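The **Grultton ballot inquiry** was an investigation into claims of foreign interference in the election for the regional assembly of Drurora. It was set up after internal emails from the governing Nadov party appeared on an anonymous website two weeks before polling.

## Background

Nadov had held Drurora for three terms. The leaked emails, 256 in all, showed party officials discussing how to keep a rival candidate off the local list. The party confirmed that most were genuine but said several had been altered. It lost the Grultton seat by 151 votes, and with it control of the assembly.
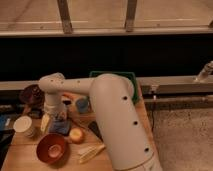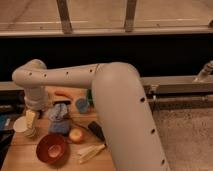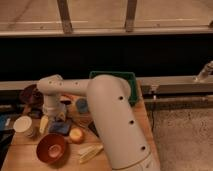 ## Findings

The inquiry opened in July and heard from 87 witnesses. Technical work was carried out by Van Beek, a private security firm, which traced the break-in to rented servers abroad. It could not say who had paid for them.

The final report, published on 7 February 2021, found no sign that voting or counting had been tampered with. It made no finding on whether the emails had changed the result – the terms of reference did not ask for one.

## Reaction

Nadov called the report incomplete and asked for a fresh vote in Grultton. The request was refused. Opposition members argued that the content of the emails mattered more than their source, and 2 of the officials named in them later resigned.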